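FOR IMMEDIATE RELEASE
February 19, 2024

Liew workshop group puts a robot arm build to work in a play kitchen

Kit files, wiring notes and task cards going up free this month. Open bench night to follow.

The Liew shared workshop is releasing the full build notes for Vukard, a tabletop robot arm put together by members on evenings and weekends. Not a product. Not for sale. A set of plans anyone with a bench, a decent printer and some patience can follow.

Total parts cost for the arm and gripper: under $900. That includes the power supply and the second set of finger pads, which you will want. It doesn't include the kitchen.

The kitchen is the test bench. Members wanted something with real shapes in it, edges and curves and things hanging up, at a size the arm can reach without a rail. A play kitchen does that on one tabletop. Counter, stove, sink, tile wall, shelf over the top. Tasks are written on cards and the cards are plain: carrot in the pot, yellow block on the green block, hands off the utensils unless the card says so.

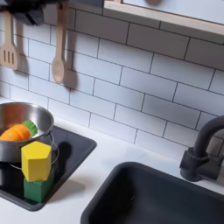 Vukard's gripper over the hanging spatula and spoon, play kitchen bench, Liew workshop.

The current card set has 26 tasks. Some are easy. Some have beaten every version of the code so far, and those are in the release too, marked as open. Stacking went better than expected once the grip force was turned down. The hex block on top of a cube is a good test, flat faces to grab but only if the wrist comes in at the right angle. Hanging utensils are still the hard one. A spoon on a peg swings when touched, and the arm has to wait for it or chase it. Waiting works better.

What's in the release:

Cut and print files for the arm, base plate and gripper
Wiring notes, including the two mistakes we made so you can skip them
Control code for the Gakden driver board, a member design, with schematics
The 26 task cards, ready to print
A log of 300 practice runs, good and bad, nothing removed

The log is maybe the most usefull part for other home builders. Each run has the card number, the finger pads fitted, the speed setting and a one line note. The notes are short and some are rude. We left them in.

Reset time was the surprise. Getting the bench back to a known start between runs took longer than the runs did, so the notes now have a whole page on it. Start layouts are fixed per card.
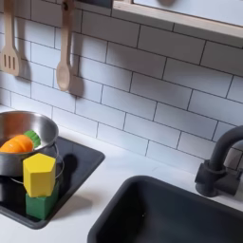
Same goes for light. Shadows on the tile threw off the early vision code badly, a utensil and its shadow came back as two utensils. The fix was part software, part moving a lamp. Both are written up. If your shop has windows, read that page first, it will save you a weekend.

The base plate has also been redrawn. The first one flexed when the arm reached out over the sink side and the gripper dropped lower than it should. The new plate is thicker and bolts down at the corners. Files for the old plate stay in the folder for anyone who already cut one, but we dont recommend starting there.

"We built this on a shared bench with shared tools and we want the plans to be shared as well," the workshop said in a statement. "If you build one and it does a card ours can't, send us the code. We'll run it the same night."

Next up is Beluta, a smaller arm using the same gripper and the same driver board. Early stage. Base and shoulder are drawn, elbow is not. Plans will be posted when it can finish the first ten cards without help.

Open bench night is set for later in February at the workshop. 20 places, free, sign up at the front desk or by email. Bring your own blocks if you like, anything that fits the gripper is fair game. Kids welcome with an adult. Safety glasses provided.

Press wanting to see the arm run should email ahead so the bench can be booked. Short demos any weekday evening, longer ones by arrangment.

About the Liew workshop
Liew is a member-run shared workshop with wood, metal and electronics benches. Members pay monthly and projects are open by default.

Contact: Liew workshop press desk | © 2024 Liew Workshop. All rights reserved. | Back to top

This site uses cookies to remember your settings. Accept | Manage preferences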